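Kereck abre su nueva sala de trabajo en la nave de Hayes

Desde febrero ya hay gente dentro. Gorros puestos, mesas contra la pared y las luces encendidas desde las ocho de la mañana. La sala, 117 metros cuadrados en la planta de arriba de la antigua nave de Hayes, llevaba años cerrada y servia de almacén.

La reforma la ha hecho Grirside. Coste total: 3.000 euros en pintura y material eléctrico, el resto mano de obra propia. Paredes blancas, suelo de madera, fluorescentes en el techo. Las tuberías se han quedado a la vista – taparlas salía caro, dicen.

«Queríamos luz y sitio para moverse, lo demás ya irá llegando», explica Efa Gwynne, responsable del local. Faltan estanterías, una segunda puerta y resolver el tema de la calefacción, que de momento va a ratos. Los vecinos de la calle Unbridge habían presentado 197 firmas pidiendo que el edificio no se tirara.
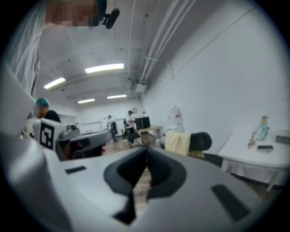
La sala de Kereck, con el techo abovedado y una mesa blanca junto a la pared.

El horario, por ahora, solo de mañana. Aoife Hanrahan, que lleva los turnos, espera abrir tambien por la tarde en cuanto se arregle la calefacción. Habrá 2 visitas al mes para quien quiera verla, con cita previa en la entrada de la nave. Gorro obligatorio, lo dan alli mismo. Niños, solo acompañados.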